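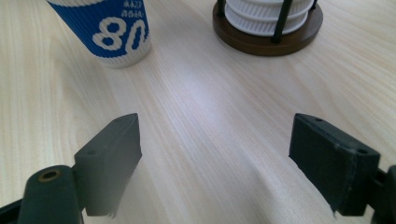
总第42期 招人版

Bremley楼层服务组 招茶水台兼职
发布：2023年11月14日

急招。上一批同学陆续回去赶毕业设计了，台子还得有人管。看到的帮忙转一下，谢谢。

招什么人
茶水台兼职，6个名额。早班晚班都缺，早班更缺。
学生可以，退休的叔叔阿姨可以，家里带孩子只有上午有空的也可以，排班能商量。
没有干过这行没关系，来了有人带。

在哪儿
Bremley，二楼。进大门右手楼梯上去，电梯也有，就是慢。茶水台在走廊中间，两头是会议室，靠里那头还有一间小教室，租给Dandlow做培训，他们的人喝水也归我们这个台子管。
公交到门口，骑车的停后院，前院别停，会被挪走。

具体做什么
说起来很杂，挑主要的写。

开台。早班到了先开灯，窗帘拉一半，烧水，把浅色木桌擦一遍。桌子先湿布后干布，顺着木纹擦，别打圈。浅色桌面对着光一照，水印子特别明显，站着看干净，弯下腰一看全是道子，所以擦完弯腰看一眼再走。抹布分开用：擦桌面的挂左边钩子，擦地上水渍的挂水池下面，千万别混。

补东西。纸杯、茶包、糖、搅拌棒、纸巾。缺什么从储物间拿，拿完在门后的本子上写个名字。本子上不用写长，写“茶包 拿了”就行。快用完了才写“要买”，别还有一柜子就写要买，采购看见就真买了，上回糖就是这么堆起来的。

会前布置。会议室有人预定的，提前半小时进去。椅子推齐，白板擦掉，桌上放水。客人自己带杯子的不用管。有外面公司来开会的，Atanasov那边每个月都有一次，人多，要提前把一张小桌子搬到走廊口，单独摆一份热水一份凉水。搬桌子两个人搬，一个人别逞能。

散场收拾。喝剩的水倒水池，杯子摞起来扔，别连水一起扔垃圾袋，袋子会漏，漏到楼梯上保洁要骂人的，骂得也对。
椅子归位，灯关掉，空调关掉。有人落下东西的，放前台抽屉，贴张纸条写哪间屋子捡的。

晚班收台。水壶倒空，壶盖敞开晾着。糖罐盖紧。桌面擦干。垃圾带下楼。最后走的人关窗，关窗，关窗。
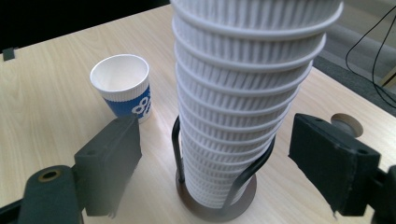
摆台的标准以前一直没写下来，新来的每人摆一个样，趁这次招人写清楚。台面上只留当天要用的，别的收柜子里，热水壶靠墙，茶包盒子在壶的旁边，把手一律朝外。纸杯口对口套着摞，立在黑色铁丝杯架里，圆底座要平放在木桌上，下面不要垫纸巾也不要垫茶盘。摞高了会往一边歪，像白色竖纹杯这样一长摞，看着歪了就扶正，扶不正就拿下来一截放柜子里，等会儿再补。单独拿出来的杯子口朝上立在旁边，比如蓝腰封的那种，别随手套回白杯子那一摞里去，大小不一样，套进去很难拔。客人在排队的时候拔杯子，真的很急人。还有，补杯子捏杯身，手指不要伸到杯子里面，也别摸杯口。这一条试工的时候会看。

上班时间
早班：开门到中午
晚班：下午到关门
中间有一段两班都不在，前台帮忙看着，不用管。
每周至少来两次，多来欢迎。临时有事提前一天说，在群里说，别只跟同班的人口头讲，同班的一忙就忘了，结果台子没人开。
换班可以，自己找好人换，换好了告诉Viorica一声。

钱
每班200元，当月结，月底算好下个月初发到卡上。
第一次试工也给钱，试工半个班，100元，干完当天给。试工完不想来没关系，我们觉得不合适也会直接讲，不会拖着。
赶上大活动加班另算，事先讲好再来，不会临时扣着人不让走。
管一顿饭，早班管午饭晚班管晚饭，楼下食堂，素菜有。饭卡押在前台，吃完还回去，不要带回家，带回家的已经好几张了。

要求
准时。这条放第一个。
手脚干净，指甲剪短。长头发扎起来。
能站。一个班下来站的时间不短，鞋子穿平底的。
能搬小桌子和成箱的纸杯，纸杯箱子不重，就是大，挡视线，下楼梯慢点。
会说普通话就行，会一点外语更好，Atanasov来开会的人有一部分不说中文，不过他们要的无非是热水凉水，指一指也能懂。
身体有不舒服的，感冒发烧的，当天就别来，不扣什么，在来的时候说一声就行。
对洗洁精过敏的提前讲，水池那边有手套。也有同学戴不了乳胶的，另外一种手套也备了，报名时写一下。

不要求
不要求学历。不要求做咖啡，我们没有咖啡机，有速溶。不要求推销，谁要是让你站在台子边上发传单，你来找我。
不用交押金，不用买制服。围裙发一条，深色的，自己洗，走的时候还。

几个老问题，一起答了，省得群里在问
试工能不能带朋友一起？能，分开报名，最好分在不同班。
能不能坐？没人的时候能。凳子在储物间，人来了站起来。
能不能看书？能。耳机只戴一边。
客人要外带怎么办？给。但成摞往外拿的要问一句是哪间会议室的，客气点问。
能不能做到明年？能，这次主要就是想招能做到明年4月的，中途期末考试可以请假，放假回家也可以，先说好日子。
做满了有没有证明？有，需要社会实践盖章的找Spyros，他在的时候当场盖，他不在就等。
周边住宿？不提供。
水电坏了谁修？不是你修。写在本子上，打前台电话。跳闸了也别自己去推。

带班的人
早班跟Viorica Kovačević，排班也是她排。她说话快，没听清就再问一遍，不要点头装听懂，装听懂的后来都返工了。
晚班跟Spyros Begović，活动布置、搬桌子、会议室钥匙都找他。钥匙用完当面还，不要放在台子上。
两个人都在的时候听Viorica的。

春天的活动
多写几句，因为有人问忙不忙。平时不忙，忙的是开放日。开放日整栋楼都开，去年来了200多人，走廊上全是人，热水接不上，杯子倒是够。今年想把台子分成两处，一处还在老位置，另一处放楼梯口，楼梯口那处只给凉水和茶包，不放糖，糖一洒地上就粘脚。
开放日当天全员都要来，请假的这次报名时就写明，别到跟前才说。
开放日前一天下午过来一趟，认认位置，把备用的桌子擦出来，杯架摆上试一下，看走道够不够两个人错身。过来这一趟算半个班。

怎么报名
到Bremley前台填表，表一页，填姓名、电话、哪几天能来、早班还是晚班、有没有要忌讳的。字写清楚，电话尤其。上次有一位电话少写一位数，我们一直没联系上，如果你看到这条，请再来填一次。
不方便过来的，让朋友代填也行，电话写你本人的。
不收简历，不用照片。
填完等电话，早班的先打。电话没接到会再打一次，两次都没接就顺到下一位了，所以陌生号码这几天请接一下。

试工怎么试
来了先洗手。跟着带班的走一遍：开台、补杯子、擦桌子、摆一间会议室、收一间会议室。做完坐下喝口水，聊几句，定不定当场说。
穿自己平时的衣服，袖子能卷起来的。
包放储物间，贵重的随身带。

名额满了会在前台贴纸条，没贴就是还招。贴了也可以填，排候补，开放日之前多半还要补人。

另外，Dandlow那间小教室也在找一个周中帮忙开门锁门的，不归我们组，工钱他们自己定，有兴趣的填表时在背面写“Dandlow”，我们转过去，后面的事你们自己谈。

Bremley楼层服务组
有事白天来前台问，中午前台吃饭，稍等一下。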